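Small Sequencer, Long Patterns: A Month With the Pellau
August 31, 2025

Staniforth has been building Eurorack modules for a while, most of them utilities: mixers, attenuators, a clock divider that a lot of people own and never think about. The Pellau is its first full sequencer. It takes up 10 HP, runs two independent tracks, and stores patterns in memory without a card. I have had one in my main case since July, and it has replaced a much larger sequencer for most of what I do.

Each track can hold up to 300 steps, and the two tracks don't need to be the same length. You enter notes with the encoder or by playing them in over CV. Entering them by hand is slow past the first page or so, and I gave up on it quickly. Playing them in works well. The Pellau reads pitch and gate together, quantizes if you ask it to, and leaves your timing alone if you don't.

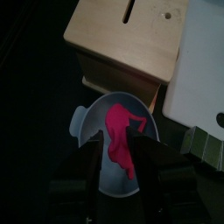 Recording over CV is the part that needs work, according to one owner, who wrote in to say that the first note of a take is dropped whenever the clock is stopped beforehand. The same owner went back to entering steps by hand and now keeps the module for bass lines only. I ran into the dropped note as well. Starting the clock before arming the track gets around it, and Staniforth says a fix is planned.

The two tracks share one display. Holding the encoder switches between them, and the active track number sits in the corner. It is easy to miss in a dark room, and more than once I transposed the wrong line.

Clocking is where the Pellau does better than I expected. It follows an outside clock closely, even one with heavy swing, and it recovers without a hiccup when the clock drops out and comes back. I drove it from a Clikgate, which sends a short, sharp pulse that some sequencers ignore. The Pellau caught every one. Divisions and multiplications can be set per track, and changes wait for the next bar unless you turn that off.

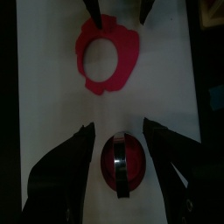
Track length is shown on the display as a closed loop, with a marker that travels along it as the pattern plays. On a short pattern the loop is smooth and easy to read. Once the pattern gets long, each step becomes a tiny notch, and the outline starts to look like the red ring in the photo, roughly oval and a little jagged at the outer edge. You can still tell where you are in the pattern, but picking out a single step means zooming in.

The zoomed view shows 6 steps at a time. Scrolling is quick, and a double click takes you back to the full loop. I would have liked a way to mark a step and jump to it later.
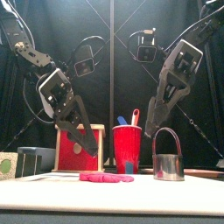
Ratchets, slides and per-step probability are all on the second menu page, and they can be recorded live with the assign button held down. Probability is the one I used most. Set low on a few notes of a long pattern, it keeps a drone patch moving for a whole evening. The slides are less useful. Their time is fixed for the whole track, so a fast slide and a slow one can't sit in the same line.

The closest competition is the Lostley, which is wider, costs more and gives every step its own button. If you change notes while performing, the Lostley is the better choice. The Pellau suits people who record a part, let it run and do their playing on the filter and the mixer. It draws little power and the manual is short and clear. Mine is staying in the case, next to the clock divider.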